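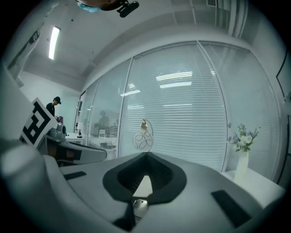
Second Progress Report: Shared Workroom, Bornel Building, Prodberg
Submitted to the Zemanberg Fund, Monday, December 3, 2007

Where things stand

The workroom is in use. We are putting this sentence first in the knowledge that our first report took four pages to reach the opposite conclusion. People come in, find a spot at a table, and get on with what they came to do. The room has a ceiling, lights, walls, desks, and glass partitions with blinds. In the application we called it "a flexible environment for focused work." It is an office, and it is a bright one.

Walls and ceiling

Both are white. The application proposed an accent wall, and a good deal of October went into deciding which wall and what accent. The colors on the shortlist all looked fine on the card and like soup on the plaster. We painted the accent wall white with everything else and moved the $200 set aside for it over to lighting. We ask the Fund to treat this as a change to the budget. No one using the room has asked where the accent went.

The old ceiling stains needed a sealing coat before the finish coat. This was not in the plan and cost us a weekend but no money, as we had bought too much sealer for the hallway last spring.

Lighting

The long fluorescent fixtures stayed. We had hoped to replace them with something softer and got as far as a quote, which we have kept as a curiosity. New tubes and a proper cleaning came in well under it. The light is even and reaches the desks, and it flatters no one. One user wrote on the comment sheet that it was "like working inside a refrigerator, but a nice one." We are counting that as positive feedback.

The switch is still on the wrong side of the door. Moving it means opening the wall we have just painted, and we would like a few months to enjoy the wall first.

Desks

The desks are white too. They were bought secondhand from an insurance office that was closing, at a total cost of $1,000 including delivery, against the $3,000 we had budgeted for new ones. Delivery turned out to mean delivery to the sidewalk. The difference is being held, with your permission, for chairs.

White desks show every coffee ring, and we've noticed that people wipe them down more than they ever did the brown ones. Small personal items have begun to turn up on them as well. The first report promised a clear-desk policy. We have quietly stopped mentioning it, and now a small black figure can stand on a desk without anyone writing a memo.

Partitions and blinds

This was the largest item and the source of most of our correspondence. The partitions are glass in thin white frames, and they came from Siqueira, who were late, apologized, were late again, and then did a very neat job. The panels are tall enough to give a real sense of a separate room.

The glass was chosen so that the workroom would feel open and connected to the rest of the floor. The blinds were chosen by everyone who then had to sit behind the glass. 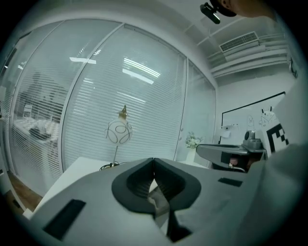 They are white horizontal venetian blinds, one to each panel, and they spend most of their lives closed. We don't regard this as a failure of the open plan, though we can see how an unkind reader might. With the slats shut the room is calmer and people passing in the hallway no longer wave. The option to open them remains and is exercised on the days when visitors from the Fund are expected.

One thing we did not foresee is how much the glass reflects. From some angles the tables and chairs show up a second time, faintly, and new arrivals have been known to remark on how much bigger the place is than they thought. We have put two strips of frosted film on order for the panel nearest the door, at nose height.

Use of the room

The sign-in sheet ran to 57 names in its first full month. Some of these are the same person with different handwriting on different days, so please take the sheet in the spirit in which it was signed. Mornings are quiet. Late afternoons are busy, and the tables fill from the wall side outward.

Still to do

Chairs. The present ones came from four different places and have four different ideas about how high a table should be.

A lock for the supply cabinet, or else a supply cabinet that matches the lock we already bought.

The light switch, as above.

Request

We ask the Fund to approve moving the unspent desk money to seating, and to release the next payment on the original schedule. Receipts are attached, apart from the one for the sealer, which has been sealed to something.

Workroom Project, Bornel Building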